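Maltora Toy Library
Progress report to the Panicker Fund, second period
Prepared by Teófilo Tello, coordinator

Where we're up to

You asked for a shorter report this time. The last one ran long because I attached the roof correspondence, and I've been told by two people, one of them my mother, that it didn't need to be there. The roof is fixed. I'll say no more about the roof.

The grant had three parts: restock the shelves, get the lending records out of the card drawers and onto a computer, and open a second pick-up point at Gruris for families who can't easily get into town. The first is finished, the second is mostly finished, and the third is open but has a personality of its own.

Restocking

We bought 80 new toys and puzzles, with a lean towards the under-threes, where our shelves were thinnest. The old stock for that age had been donated in good faith over many years and included a farm set whose only surviving animal was a goose. The goose has been retired to my desk.

Every new item was checked, labelled and bagged before it went out. This took longer than planned. I'd budgeted an evening for labelling, on the theory that a label is a small thing. A label is a small thing, but it doesn't stick to a curved surface, and a surprising share of children's toys are curved. We've moved to tags on the bags, and the remaining roll of labels is available to any other organisation you fund.

Ride-on toys are the most borrowed category, followed by train sets, then anything that makes a noise. The noisy ones also come back the fastest, often the next morning.

Lending records

The Ultari software is installed and in daily use. Member details have all been moved across, and so has everything currently out on loan. What's left is the history in the older drawers, which is slow going because of the handwriting. One former helper recorded every jigsaw as "jig" with a mood beside it ("jig, good", "jig, disappointing"). I've kept these comments in the notes field as I think borrowers deserve to know.

Reminder messages now go out by themselves. Overdue loans dropped in the first month, then climbed again once people got used to ignoring the messages. We've rewritten the wording so it sounds less like a bank and more like me, and the returns box has been fuller ever since. I'm choosing to take that as a compliment.

Gruris pick-up point

The pick-up point runs out of the side room of the Gruris hall, fortnightly, in the afternoon. We share the booking with a line dancing group whose session is meant to finish before ours starts. Relations are cordial. Several of the dancers have joined on behalf of their grandchildren, and one has asked if we'd consider lending card tables.

We have around 100 member families across both sites. Gruris families tend to borrow more at a time and keep things longer, which makes sense given the drive, so we've lengthened their loan period to match. The cost is that popular items are away from the main shelves for longer, and I've had words with a four-year-old about the crane truck.
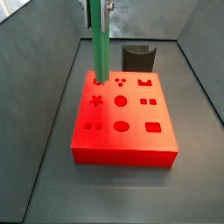
Missing pieces remain our biggest running problem. We now count parts out and back in with the borrower standing there, and this has helped, though it's made the counter slower at closing time. Three sets have been withdrawn as incomplete. Parts for one of them are on order. The other two are no longer made, and we'll break them up for spares.

Spending

The restocking line is fully spent. The software line is slightly under, as we did the training ourselves with a printed guide and a packet of biscuits. Hall hire at Gruris is slightly over, as the hall put its rates up in May. With your approval I'd like to move the leftover software money across to hall hire. The figures are in the attached sheet, which has been checked by someone better at sums than I am.

Next period

We'll finish the old loan records, replace the shelving along the back wall at Maltora, and try a Saturday-style family session at Gruris if the hall can fit us in. I'd also like to run a repair afternoon, as we have a box of things that need only glue and patience, and we're well supplied with glue.

One question for you: the agreement says new items must carry the Fund's logo. Would the bag tag do, or does it need to be on the toy itself? Please see my earlier remarks about curved surfaces before answering.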